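# Empty soda bottles: crush them or leave them whole?

**clondport_kit** wrote:

OK so this is a dumb argument in my house and I need outside opinions. We go through a fair amount of Coke (don't judge, it's been a long spring) and the empties pile up on the kitchen table until one of us gets fed up and hauls them out to the garage. I squash mine flat as soon as they're empty. My husband leaves his whole with the cap screwed on and says I'm ruining them for the deposit machine.

Who's right? And where do you all keep the things until you have enough to bother with a trip? We're in an apartment-sized kitchen with house-sized recycling.

---

**Niall Leckie** wrote:

Depends where you are! If your state has a deposit, your husband wins. The machine at our grocery store has to read the barcode and it spits out anything that's too mangled. I've stood there trying to blow a bottle back up with my mouth while a line formed behind me. Not my best afternoon.

No deposit? Squash away.

---

**drurix** wrote:

Disagree with Niall on the second part. Our town sorts everything at a plant and they asked us (there was a flyer back in November) to leave bottles more or less bottle shaped, because the flat ones end up in with the paper. So it isn't only a deposit thing. Call your hauler and ask, it takes two minutes.

---

**clondport_kit** wrote:

We do have a deposit here, so I guess I've been throwing money away. He is going to be unbearable.

Still need a place to put them though!! Whole bottles take up SO much room.

---

**mirnero_mom** wrote:

Trays! Hang on to any shallow cardboard tray that comes into the house and put one on the table or the counter. Empties go in the tray, and when it's full somebody walks it out to the garage. That's our entire system and it has worked with three teenagers, so it can work for anybody.

Bottles roll. That's the main thing with them. Lay one on a bare table and sooner or later it's on the floor and the dog has it.

---

**Niall Leckie** wrote:

A tray on the table is just clutter with a border around it, sorry. Mine go straight in a bag hanging on the back of the pantry door. You never see them, and the bag goes right to the store.

---

**mirnero_mom** wrote:

And how often does the bag leak on your pantry floor, Niall?

---

**Niall Leckie** wrote:

I rinse them!

---

**drurix** wrote:

Rinse AND drain, please. Caps off, upside down in the dish rack overnight, caps back on in the morning. A rinsed bottle with a spoonful of water shut up inside smells like a fish tank by the end of the week. Ask me about the summer I saved up 83 of them in a shed.

I'm with mirnero_mom on the trays, by the way. Bags are fine until one splits on the stairs.

---

**beyene_b** wrote:

Been reading along with interest, I'm a half-crusher. I give the bottom a bit of a squeeze so it takes less room and leave the label part alone, and I've never had one rejected. Maybe our machine is just in a better mood than Niall's.

Got a tray out today after reading this. The cardboard is pretty thin but it'll do for soda bottles. Our table is a light wood one with a rounded edge, so I'm with you on the rolling!
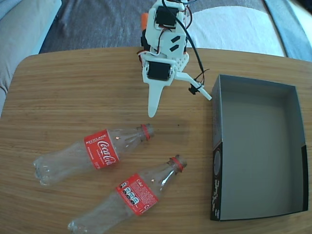
*Two Coke empties and the gray tray, kitchen table, 16 May 2020*

---

**mirnero_mom** wrote:

Yes!! Same kind of tray I use. The open ones are best, anything with flaps gets on my nerves. Now put the bottles IN it, beyene, you're so close.

---

**clondport_kit** wrote:

Oh I love that table. Is it oak? Ours is painted and every sticky ring shows.

And the upper bottle is what mine look like when I'm being gentle, all creased down the lower half. You're telling me the machine takes that?

---

**beyene_b** wrote:

It's sold as oak, I never checked closer than that. Wipes down fine with a damp cloth, I go along the grain and dry it after.

And yep, creased like that goes through for me. If one gets spat out I turn it so the barcode faces up and feed it in again, base first. Works more often than it should.

---

**Niall Leckie** wrote:

I would bet money ours rejects that top one. Those ridges at the base are the first thing to fold when you squeeze, and then the whole bottle goes crooked and won't turn on the rollers.

---

**drurix** wrote:

You two are arguing about two different machines in two different stores. Kit, take one whole bottle and one half-crushed one next time you go and see what yours does.

---

**clondport_kit** wrote:

Fair! Going to try that on the next grocery run. For now I've got a tray on the end of the counter and have promised to stop stomping on things. He's already asked whether he gets the deposit money for all the ones I flattened since Christmas. He does not.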